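We use cookies to remember your reading preferences. Accept / Manage settings

Workshop tips: getting your pick-and-place software to behave

I've been writing planning and perception code for small arms for a good while now, and most of what I know came from doing it wrong first and having Poonam Malhotra lean over my monitor and say "what's your table height set to?" (It's always the table height.) So I've finally typed up the bench notes I keep passing around, in no particular order. Help yourself!

Measure the table, then measure it again. I keep the surface in the planner as a flat box, and I set its top 2 mm higher than the real thing. That little bit of fib has saved me more fingertips than any clever collision checker. If you shift the bench, even to sweep under it, redo the number before you run anything. Don't eyeball it off the last config file like I did in September.

Name your frames like a grown-up. "cam", "cam2" and "cam_new" will all seem perfectly clear on the day. I use the mounting spot now, so "ceiling_left" and so on, and when somebody bumps one I know which ladder to fetch. Same goes for grasp poses. Pacita Castillo labels hers by the object and the side she's coming in from, and I've pinched the idea wholesale.

Log the plan as well as the motion. I used to save only joint positions, and then I'd sit there wondering if the planner had asked for something daft or the controller had done it all by itself. Now both go in one file with the same clock. It's bigger, sure, but storage is cheap and my Sunday afternoons aren't.

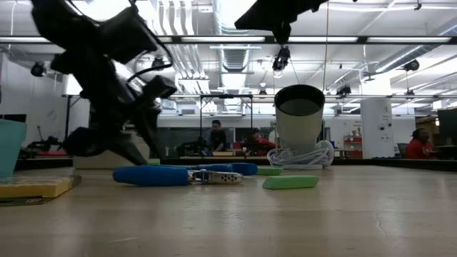

Clutter is where grasp planning gets fun, and it's the bit people skip when they test. One tidy block on a bare bench will make any segmenter look brilliant! I like a mess with a few traps in it: two things the same colour and different sizes, like those green blocks, with the smaller one tucked in partway behind the pliers so the mask has every chance to go wrong. Pliers are a terrific test all on their own, with a handle heading off each way and silver jaws in between. A planner that aims for the middle of the bounding box can end up pinching at thin air, so I score candidates on the mask and throw away anything where the finger pads don't land on actual points. The cup standing on its coil of white cable is another good one. If your code assumes everything sits flat on the tabletop, the cup's base comes out at the wrong height and the cable gets swallowed into the cup. I fit the object first and look for its support second, and I'd do it that way even on a clean bench.

Shiny metal and depth don't get along. If you're getting holes in the cloud, try averaging a handful of captures before you go fiddling with filters. I take 12 and use the median. It's slower and I don't care, the arm is waiting on the planner anyway.

Cap your planning attempts. Mine used to retry forever, which looked like a frozen program and had me restarting the whole stack for nothing. I set it to give up, say why, and go back to the home pose. The "say why" part matters most. "Planning failed" is useless at four in the afternoon. "Wrist would hit table box" I can do something with.

Keep a boring regression set. We've got 3,000 saved captures in ours, and every change to the perception code runs against the lot overnight. The first time I did it, 191 of them came back with a different top grasp, from a change I'd have sworn was cosmetic. I went through them over two mugs of tea and put the old rounding back.

Slow the approach, leave the rest alone. People turn the whole speed down when they're nervous (I did it for months) and then wonder why a run takes all day. Split the move at a pre-grasp point a hand's width off, and only crawl on the last stretch. While you're in there, put the gripper command on its own step so you can skip it and do a dry pass.

And write the tool offset on a bit of masking tape on the controller box. Yes, it's in the config. Put it on the tape too.

Next up I want to get my notes on cable slack and joint limits into some kind of order, once I've found the notebook.

Contact | © Clevance Workshop Notes | Back to top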